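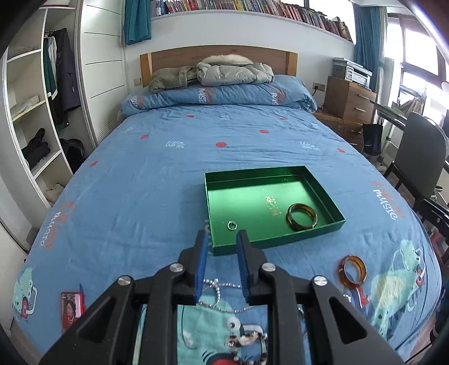
Why Do People Wear Jewelry?

Do you have a bracelet that a friend made for you? Then you already wear jewelry, even if it is only string and one bead. People all over the world have done this for a very long time, much longer than they have been writing.

The first jewelry

The oldest beads we know were made from sea shells. Somebody took a small shell with a hole in it, put it on a string, and wore it. Later, people also used teeth, bones, stones and seeds. Metals came after that. Gold was liked very early, because it stays yellow and shiny for many years.

What is a bangle?

A bangle is a stiff ring that goes over your hand and sits on your wrist. A bracelet can bend, because it is a chain or a row of beads. Bangles can be thick or thin, and when you wear 2 of them together they make a nice clicking sound.

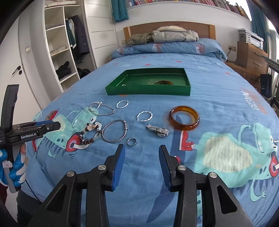
Silver is softer than many people think. For this reason, the silversmith mixes it with a little copper. If a ring is stamped with the number 900, it means that 900 parts of every 1,000 are pure silver. Take a magnifying glass and look on the inside of a ring at home (ask first!). The number is often very small.

Why does silver turn dark?

In the air there is a little bit of sulfur. It joins with the silver and makes a dark layer on top, which we call tarnish. The silver is not broken. You can rub it with a soft cloth and the shine comes back.

Amber, the stone that is not a stone

Amber looks like a stone, but it began as sticky resin from trees. The resin became hard under the ground, and this took millions of years. Sometimes an insect was caught inside. In the little museum in Wanitz there are 31 pieces of amber in one drawer, and the children's favorite has a mosquito in it.

Try it yourself

Cut a piece of string which is longer than the way around your wrist. Put on dry pasta tubes or buttons until it is almost full. Ask someone to tie the knot for you, as it is difficult with one hand.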